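Chapter 4: Keeping the Records of a Town

3/18/18
By the Sullgate Local Studies Unit

Every settlement that collects taxes, buries its dead or settles quarrels over land must sooner or later decide where its papers are to be kept.

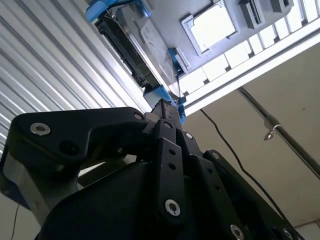 The oldest surviving register from Gurnska was begun in 1663, when the parish was ordered to enter baptisms, marriages and burials in a single bound book. Earlier entries had been made on loose sheets, and few of these remain. The clerk wrote in a plain hand, left wide margins and used the margins freely – for the price of candles, the height of the river and, in one June, a complaint about the church roof.

Such notes are of great value to the historian. A register tells us who was born and who died. The margin may tell us what people ate and what they feared.

In this chapter we compare three towns. Gurnska kept its papers in the church until the parish was divided. Gesosard placed its rolls in a chest with several locks, so that no single officer could open it alone. Veres kept almost nothing of its own, and its history must be pieced together from letters held by its neighbours.

Students should remember that survival is uneven. Of the 500 rolls listed in the Gesosard inventory, only 30 can be read from beginning to end. Damp, mice and careless binding account for much of the loss, but some papers were thrown out on purpose when a new council wished to be rid of old debts.

Key terms for this chapter: register, roll, inventory, deed, margin note. Definitions are given on page 12.

4.1 Who was the clerk?

The clerk was seldom a wealthy man. He was paid by the entry in Gurnska and by the quarter in Gesosard, and this difference can be seen in the work itself. Gurnska entries are short and frequent. Those of Gesosard are fuller, and sometimes arrive months after the event.

Comments (3)

The margin notes were the part my class liked best. Is there a longer extract from the Gurnska book?

Should "roll" and "register" be kept apart in 4.1? We were taught that they are different things.

Very useful for my evening course, thank you.

Contact the Unit | © 2018 Sullgate Local Studies Unit | Back to top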